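16 January 2020, Proltby workshop, small bench room

Continued with the control board from the Velton unit. The unit came back to us in August and it waited on the shelf since then, so first I read again the old notes. The complaint was: unit starts, runs some minutes, then resets. The customer sent no more information than this. The label inside has number 1547, I write it here so that we can find the paper later.

Opened the housing in the morning. Four screws are normal and one is a security type, for this one use the small bit set in the Macaraeg drawer. I kept the screws in a paper cup with the number on it. Please do not empty the cup.

The fan was full of gray dust but turned freely by hand. Cleaned it with the soft brush. The board had less dust than I expected. I did not wash it, only brush and a little air from far away. Under the magnifier I looked at all solder points of the white headers and found one that I do not like, second block, outer pin. There is a thin ring around the pin. It can be a crack or it can be only old flux. I heated it again with fresh solder, 350 on the iron, and it looks good now.

Measurements before any repair, so that we have something to compare:

- supply rail, no load: stable, no visible ripple on the scope at the slow setting
- supply rail, with the dummy load: drops a little, then recovers, ripple bigger than I like
- large capacitor in the center, printed value 1000 µF: measured nearly 500 after I lifted one leg
- smaller capacitors: all inside tolerance, measured on the board, so please take these numbers with care

The big one is bad in my opinion, even if the top is flat and nothing leaked. I had the wrong idea for one hour that the fault is in the harness, because the reset came when I moved the cable. It came also two times when I did not touch the cable. So maybe there are two faults, and maybe the pin from the header is the second one.

After lunch I took everything to the white table, the light is better there and the mat on the bench is needed for the Rustlow job. The board stays in its gray tray and the tray stays on the lid of the plastic box. Please do not lift the box by the lid when the board is on it, the clips are small and I do not trust them with the weight.
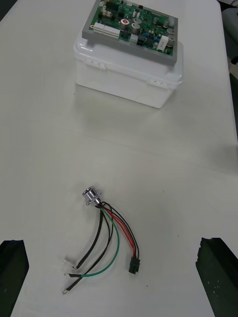 For the harness I did only a continuity test so far. Every wire from the round connector to its other end is good, also when I bend it near the back of the connector. The insulation I checked with my fingers and found no hard place. The chrome plate I wiped with alcohol. I did not open the connector, because I have not the correct tool for taking out the contacts, and with the wrong tool we broke one last year.

New capacitor: we have the right value in stock, but the body is taller than the old one. I measured the space under the cover and it would touch. Ordered the low type, 105 degrees, two pieces. The old one I soldered back for now so it does not get lost, and marked it with a dot of red pen on the side. It is NOT repaired, do not send it out.

To do when the parts are here:

1. change the capacitor, check the polarity twice
2. run with dummy load for 70 minutes, cover closed
3. the same again, but move the harness every ten minutes
4. if it still resets, look at the regulator, I did not check its temperature yet

Also the magnifier lamp blinks again. I pushed the plug deeper and it stopped.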